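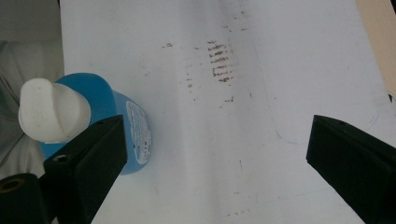 Ticket 3439: Subtitles drift out of sync on festival screening copy
Status: Closed
Product: Tedora playback server
Opened by: festival projection desk
Assigned to: Tedora support

Print this ticket | E-mail this ticket

Reported problem

We have a feature in the competition section with English subtitles loaded as a separate file. The first reel plays fine. From the second reel on, the subtitles come up late, and the delay gets worse as the film goes on. By the end credits a line shows up several seconds after it is spoken. Picture and sound stay together the whole time. Only the subtitles are off.

The film came to us from the distributor, Nemum, on a hard drive. We copied it to the server in the main hall and ran it once from start to finish. We have a jury screening coming and then a public one. The jury does not speak the language of the film, so we can't run it without subtitles.

What we tried before writing:

- Restarted the server. No change.
- Deleted the film and copied it again from the drive. No change.
- Played another subtitled film on the same server. That one was fine.
- Moved the film to the server in the small hall. Same drift there.

Support, first reply

Thank you for the list. Since it happens on both servers, we don't think the hardware is at fault. Please send the log from the full run and the subtitle file itself. The log is under Tools, then Reports. Please also tell us which software version is on each server and whether the film was delivered at 24 or 25 frames per second.

Projection desk

Log and subtitle file attached. The main hall server has build 621 and the small hall has build 484. The label on the drive says 25. The programming office has a sheet from Nemum that says 24. We have asked Nemum which one is right and are waiting. 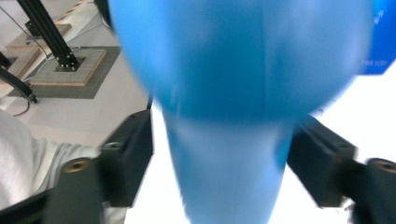 Can a wrong frame rate affect the subtitles and leave the sound alone?
It can when the subtitles are kept in their own file, as they are with this film. The sound is packed with the picture and follows it, but the subtitle file carries its own timing, and the server reads it exactly as written.

Support, second reply

We went through the log. The picture is playing at 25. The subtitle file was timed for 24 and its header says 25, so the server had no reason to give a warning. Reel one is correct. It looks as if someone fixed that reel by hand and left the others alone. There are 300 subtitle entries in reel two and every one is late by a growing amount, which fits a frame rate error.

There are two ways to deal with it:

1. Ask Nemum for a corrected subtitle file. This is the better choice if there is time.
2. Retime the present file with the Gu subtitle tool. Open reels two through five one at a time, choose Convert Rate, set the source to 24 and the target to 25, and save each under a new name. Do not convert reel one.

Please don't use the Offset setting on the server. It moves all the lines by the same amount and will put reel one out.

Projection desk

Nemum confirmed that the film is 25. They said the subtitles were made for an earlier version shown at a market in March, and the lab, Dekar, was supposed to retime them. A new file can't reach us before the jury screening, so we are going with option 2.

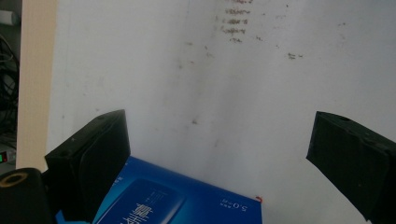 Reels two through four converted without trouble. Reel five would not save. The message was "Entry overlaps next entry" with no line number. We tried it twice.

Support, third reply

The overlap is in the song near the end of reel five, where two lines share the same start time. Give the second line a start time one frame after the first line ends and save again. A copy of reel five with that change is attached in case you would like to compare.

Projection desk

Saved this time. We loaded all five reels and ran the film in full in the main hall with the programmer sitting in. Subtitles were on time in every reel, including the song. We then copied the same set to the small hall and checked the start and end of each reel there. Both are good.

One more thing for the record. The small hall server asked for an update when we loaded the new file. We skipped it and will do it after the closing night.

Support, closing note

Skipping the update until then is fine. Build 484 will play this film as it is. Please keep the original subtitle file along with the converted one, and delete both when the corrected set from Nemum comes in, so the two don't get mixed up at the repeat screening. We have sent our findings to Dekar with a copy of the log.

Ticket closed May 9, 2026.

Print this ticket | E-mail this ticket

Related tickets

Screening key expired before repeat show
Server does not see hard drive after copy
Accented letters missing in subtitles
Center speaker silent during short film program
Trailer plays with black bars on both sides

This site uses cookies to keep you signed in and to remember your ticket filters. By continuing to use the support pages you accept our cookie policy.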